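August, bench notes, Lurnel sheet masks

Three blanks, dry, stored flat. Fabric is thin and wrinkles along the handling edge, so hold by opposite sides.

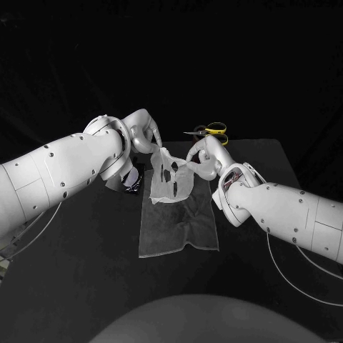
Jutari blank creases less but costs more. Dark gray cloth stays as the base - white edges read well on it.

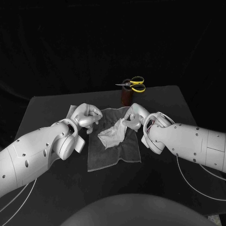 Salameh asked whether a lint check comes before folding; yes, at 400 lux, two passes.
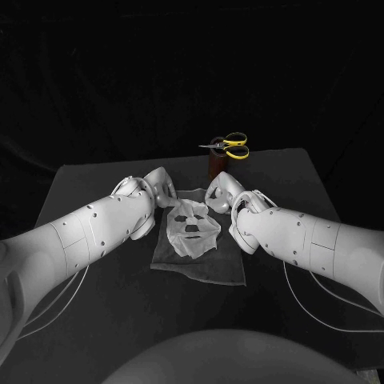 Fold sequence unchanged: lengthwise, then across. Bakano pouches are still on order.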